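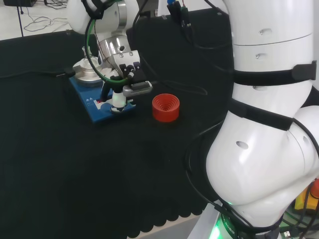 로봇팔 집기 연습 중인 작업대. 검은 천 위에 파란 받침 장치, 그 위에 은색 둥근 거랑 작은 투명 용기

공방 로봇팔 작업 근황 타래로 풀어봅니다. 길어질 것 같아요. 관심 없으신 분들은 뮤트 부탁드려요 ㅎㅎ

1/ 일단 목표부터. 팔 두 대로 작은 용기를 옮기고 컵에 내용물을 따르는 것까지 해보고 싶어요. 말로 하면 두 줄인데 이걸로 벌써 반년째… 12월에 시작했을 때는 봄이면 끝날 줄 알았습니다. 봄 다 갔고요.

2/ 장소는 여전히 공유 공방 Plutia 안쪽 자리예요. 집에서 하다가 책상이 너무 흔들려서 옮겼는데 진작 옮길걸 그랬어요. 집에서는 밤 열 시 넘으면 모터 소리 때문에 눈치 보여서 아무것도 못 했거든요.

3/ 바닥에 까는 천 얘기 물어보신 분 계셨죠. 검은색으로 바꾼 다음부터 인식이 확실히 편해졌어요! 예전에 쓰던 흰 상판은 형광등이 그대로 비쳐서 컵이 있는 자리인지 조명이 번진 자리인지 프로그램이 계속 헷갈려했어요. 천은 동네 원단 가게 자투리고 재단은 제가 가위로 대충 했습니다. 끝단 물결 모양은 그냥 예쁘다고 해주세요.

4/ 단점도 있어요. 먼지가 진짜 잘 보여요. 그리고 천이 밀립니다. 그리퍼가 살짝만 쓸고 가도 천째로 컵 위치가 바뀌어서 저번 주에는 저장해둔 좌표를 통째로 날렸어요 ㅠㅠ 지금은 뒷면에 양면테이프 붙여놓고 쓰는데 더 좋은 방법 아시는 분?

5/ 그리퍼 얘기. 제일 고생한 부분입니다. 센서 뭉치가 옆으로 툭 튀어나와 있어서 물건에 옆에서 접근하면 집기도 전에 센서가 먼저 부딪혀요. 그래서 접근 경로를 전부 위에서 내려오는 방식으로 다시 짰어요. 경로 파일만 13번 갈아엎었습니다. 파일 이름이 '최종'에서 '진짜최종'을 지나 지금은 '최종아님'이에요.

6/ 컵은 빨간색으로 정착했어요. 검은 천 위에서 제일 잘 잡히는 색이라서요. 안쪽에 동그랗게 층층이 단이 져 있는데 이게 깊이 값 볼 때 은근히 재미있어요. 매끈한 컵은 안쪽 값이 뭉개지는데 얘는 링이 줄줄이 나와요. 그래프로 뽑아놓고 혼자 한참 구경했네요.

7/ 반대로 은색은 여전히 골치예요. 둥글고 번쩍거리는 물건은 보는 각도마다 값이 다르게 나와서, 위에 올린 투명 용기까지 합치면 최악의 조합입니다. 투명 + 반사라니. 누가 이런 과제를 골랐냐면 접니다.

8/ 숫자 좀 적어둘게요. 집기 시도를 지금까지 대략 2,000번 돌렸고, 그중에 로그가 제대로 남은 게 953번, 거기서 집기 성공으로 찍힌 게 811번이에요. 나머지 절반 넘는 로그는 어디 갔냐고요? 저장 폴더 권한을 잘못 걸어놓고 한 달을 몰랐어요… 다들 폴더 권한 확인하세요 제발.

9/ 성공률만 보면 괜찮아 보이는데 대부분 컵이에요. 투명 용기는 따로 집계하면 부끄러운 수준이라 다음 타래에서 공개할게요. 마음의 준비가 필요합니다.

10/ 케이블 정리는 아직입니다. 팔에 검은 스트랩 둘러서 잡아놓긴 했는데 바닥 쪽은 손도 못 댔어요. Melahat Soylu 님이 지나가다 보시고 "이거 밟으면 몇 대가 꺼져요?" 하셔서 대답을 못 했습니다. 저도 몰라요. 이번 주말에 케이블 타이 한 봉지 사 갈 거예요.

11/ 참, 초록 케이블은 일부러 크게 둘렀어요. 짧게 잡았더니 손목 돌 때마다 당겨져서 통신이 툭툭 끊기더라고요. 길게 늘어뜨리면 보기엔 좀 그래도 끊김이 훨씬 줄었어요. 팔 작업하시는 분들, 원인 모를 끊김 있으면 선 길이부터 한번 보세요!

12/ 소프트웨어 쪽은 Polyxeni Andreadis 님 도움을 많이 받았어요. 두 팔이 서로 부딪히지 않게 구역 나누는 코드를 같이 봐주셨는데, 제가 짠 건 한쪽이 움직이면 다른 쪽이 무조건 멈추는 방식이라 한 번 옮기는 데 세월이었거든요. 지금은 겹치는 구역에서만 기다리게 바꿔서 속도가 꽤 나와요. 둘이 같이 움직이는 거 처음 봤을 때 소리 질렀습니다. 옆자리 분들 죄송해요.

13/ 질문 많이 주신 것들 한꺼번에 답할게요. 코드 공개는 주석을 좀 사람 말로 바꾼 다음에 하려고요. 지금 주석은 거의 욕이에요. 비용은… 가계부를 안 써서 모릅니다. 안 쓴 게 아니라 못 썼어요. 무서워서.

14/ 초보자도 할 수 있냐는 분들께는, 팔 한 대로 먼저 해보시라고 말씀드리고 싶어요. 저는 욕심내서 두 대로 시작했다가 처음 두 달은 영점만 맞췄어요. 한 대로 컵 하나 들었다 놓는 것만 해도 진짜 재밌습니다.

15/ 다음에 할 일: 천 고정 방법 바꾸기, 투명 용기 조명 테스트, 그리고 따르기 동작. 따르기는 처음엔 물 말고 쌀로 해보려고요. 전자기기 옆에서 물 쏟을 자신이 없어요.

16/ 아 그리고 비상정지 버튼 위치 어디가 편한지 추천받습니다. 지금 자리는 팔을 뻗어야 닿는데 급할 때 한 박자 늦어요. 발로 누르는 거 쓰시는 분 계시면 후기 좀 부탁드려요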